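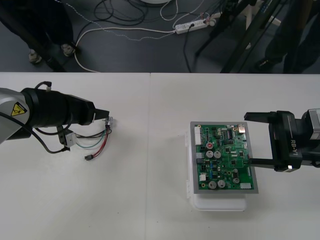 Several readers wrote in after the March newsletter, and one of them put the point plainly: a board is tested, packed and sent out in perfect order, and it comes back within the month with nothing wrong on it except a plug that was never pushed fully home. The reader asked whether the Clindwood workshop could set out its own practice on connectors and wire harnesses, in terms that a person new to the bench could follow. The Technical Services section is pleased to do so.

A wire harness is a small thing and is often treated as an afterthought. Of the 156 boards returned to Clindwood under the Stutelport contract, 30 were found to have a fault in the harness or its connector, while the board itself passed every test. Returns of this kind are costly to both parties. The board must be booked in, inspected and tested again before it can be released, and the customer is without it in the meantime.

Members of staff are asked to begin with the harness and to leave the board in its bag until the harness has been checked. Lay the strands out on a clean, plain surface with good light. Look along each wire for nicks in the covering, particularly within the first few centimetres behind the plug, where the wire bends most. A gentle pull on each wire in turn will show whether it is held properly in its housing. Any wire that moves should be set aside with the whole harness and labelled. Repairs are not to be attempted at the assembly bench.

Colours should be compared with the drawing for the job in hand. Harnesses from different suppliers may use the same colours in a different order, and it is not safe to rely on memory of an earlier batch. Where the drawing and the harness do not agree, work on that batch should stop until the section office has given an answer in writing.

The board should be handled by its edges, and should lie flat on a firm support before any plug is brought to it. A board that rocks or slides will tempt the assembler to press at an angle, and this is the most common cause of bent pins. The support plate should be a little larger than the board on every side, so that no corner is left hanging.

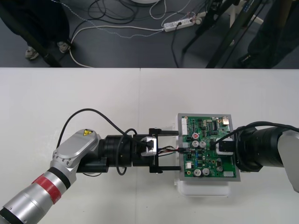 Board on its grey plate, with the wire bundle leading to a black plug at the left edge.

When fitting the plug, hold the body of the connector and never the wires. Bring it level with its socket, check that the key or ridge is on the correct side, and press evenly until it is seated. Some types give a click and some do not. For those that do not, the line between plug and socket should be examined from both sides, and there should be no gap at either end. A plug which needs force is almost always the wrong way round or slightly out of line, and should be withdrawn and looked at before a second attempt is made. After 3 attempts the board is to be passed to inspection.

The wires should then be left with enough slack to lie in an easy curve. A harness drawn tight will work its plug loose in transit, however well it was seated. Too much slack is also to be avoided, as loops catch on neighbouring parts when the cover is fitted. The Gronurley workshop has for some time allowed a spare length of 4 centimetres on short harnesses, and Clindwood has now adopted the same figure for the Barros range. Longer harnesses continue to follow the individual job drawings.

Connectors should be unplugged as seldom as possible. Many of the smaller types are intended to be mated only a limited number of times, and each test that involves removing the plug uses up part of that allowance. Staff are reminded to note every removal on the job card.

Revised bench cards covering these points are available from the section office on request. Cards bearing the earlier layout should be returned at the same time, so that the two versions are not in use together. Comments on the wording are welcome and will be considered before the next printing.

This site uses cookies to remember your newsletter preferences. Accept | Manage settings

Contact Technical Services | © Clindwood | Back to top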